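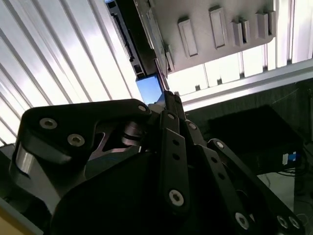

Black plates and silver screws, seen from below.

I watched Clunesance for the second time in April, and I am still not sure that I understand it. The first time I saw it in a small cinema with 29 seats, next to a man who ate an orange very slowly. The second time I was at home with my sister-in-law, and we stopped it often to argue.

The story is simple to tell. Li-hua Cheng plays a translator who receives letters for a woman who lived in her flat before. She should send them back. Instead she opens one, then she answers it, and after half an hour of film she is writing every week to a retired ferry captain in Lurnitz, a town which she has never visited. He believes that she is the other woman. Or maybe he does not believe it, and this is the question that kept me in my chair.

The director is Beatriz Bastos, and it is her second long film. Her first one, Vuvitz, I found too cold. In this one she lets the people talk over each other, drop things and look for their keys. There is a dinner in the middle, with Lok-yiu Huang as the brother, where nothing important is said for nine minutes and I was afraid for everybody at the table.

Chak-lun Chuang is the captain. We hear only his voice for a long time, reading the letters, and I had made my own face for him before he appeared. My face was wrong, but after a few minutes I had forgotten it. He has a way of stopping before the last word of a sentence – as if he is checking that he may say it.

I have two complaints. The music is too loud in the train part, and it tells us to be sad when we are sad already. Also the film lasts 128 minutes, and the visit to the lawyer could go out completely. My sister-in-law does not agree about the lawyer. She says that without him the ending is not fair to the real owner of the letters, and I have to think more about this.

The last letter is not read aloud. We see the translator's hand over the paper and then the street outside. Some people in the cinema were angry, I heard them on the stairs. I walked home the long way and wrote to an old friend the same evening, a short letter, on paper. She has not answered yet.

Recent posts
Peng, or how to film a kitchen
Three short films by Hiu-tung Wu
Why I left before the end

Contact | All texts by the author of this blog | Back to top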